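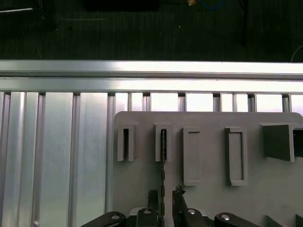

第四讲 扎带、插槽与“免工具固定”

上周布置的阅读里,Muslow 的宣传册反复说一句话:只要把面板做对,固定线束就不再需要技巧。这句话我读了三遍,仍不知道“做对”指什么。一块浅灰色平板,上沿排一列凸起的固定件,窄的U形插槽两个,矩形开口框两个,再加一个较大的盒状支架,看上去确实整齐;带细齿的黑色窄条上端伸进第二个插槽,也确实不难理解。难的是后面的问题:插进去之后靠什么留在那里?齿朝哪一面?谁来检查?宣传册一个都没有回答。

一、先分清三件事

插入、锁止、承力,这三个词在厂家资料里经常混用,请大家在作业里分开写。

插入:条状物进入槽口。只说明尺寸大致相容。
锁止:齿与某个倒刺或棘爪咬合,反向拉不出来。
承力:在规定方向、规定时间内受载而不滑移。

一张展示“已插入”的图证明不了锁止,更证明不了承力。去年有同学在报告里写“由图可知固定可靠”,这种句子今年见到一次扣一次分。

二、关于齿

普通扎带只有一面有齿,头部里面有一片小舌。没有头部,单靠一个光滑的U形槽,齿起不了棘轮的作用,最多增加一点摩擦。有人会说槽内可能藏有结构。可能,但要拆开看,或者拿到剖面图。Līga Org 在讲座里主张“外观足以推断功能”,我不同意,她用来支持这个观点的例子全是同一家供应商的产品。

齿距也值得怀疑。目录上写着均匀,实际买来的窄条在弯折处常有变化。课上请用卡尺自己量,不要抄目录。

三、开口形式的取舍

U形槽从上方或侧面放入方便,取出也同样方便,这一点宣传册自然没有强调。
矩形框四面封闭,细长件必须从端头穿过,慢一些,侧向不容易脱出。
盒状支架占地方,适合放较粗的东西或者接头,拿来夹一根窄条是浪费。

Bidstead 的设计指南建议三种形式在同一块面板上混排,理由是“灵活”。我对这个理由有保留。混排之后,操作的人每次都要判断该用哪一个,判断本身就会出错。Bhavana Rajan 的反对意见也抄在这里,供讨论:单一形式的面板在换型时要整块更换,成本未必更低。她说得有道理,但她没有给出换型的频率。

四、一组被引用过多的数字

Dumlao 的试验报告称,1233 次插拔后仅有 9 次滑脱。请注意:
1. 滑脱的定义写在附录里,位移超过一个齿距才算。
2. 试验件全部是新的,没有老化处理。
3. 1233 次由 233 根窄条分摊,每根平均用了五次多一点,这算不上寿命试验。
4. 受力方向只有一个,正好是最有利的那个。

我不是说这份报告造假。它测了一件比较容易的事,然后被别人拿去证明一件困难的事。

五、型材背架

许多工位把面板装在铝型材前面,理由是位置可以调。可调的东西会松。面板若只在下沿固定,上沿的插槽受拉时整块板会有微小转动,量出来的“滑移”里有一部分其实是板在动。Žydrūnas Avotiņš 的讲义第二节有推导,符号与我们不同,他的 θ 是我们的 φ。

六、课堂练习(周二,两人一组)

每组领一根带齿窄条和一块三种开口的样板。
先不加载,写下你们认为哪一种开口最不容易脱出,签名交上来。
然后沿竖直、水平、斜向各拉一次,记录首次位移时的读数。
最后把预测和读数并排写,不许改预测。
样板上的 Ernus 标签不要撕,库房要按标签收回。

七、下次课前请想

如果一根窄条能徒手插入,又声称徒手拔不出,插入力与拔出力的差别从哪里来?写半页,画一个剖面,箭头标清楚方向。引用厂家资料的,注明页码,并写一句你为什么相信它。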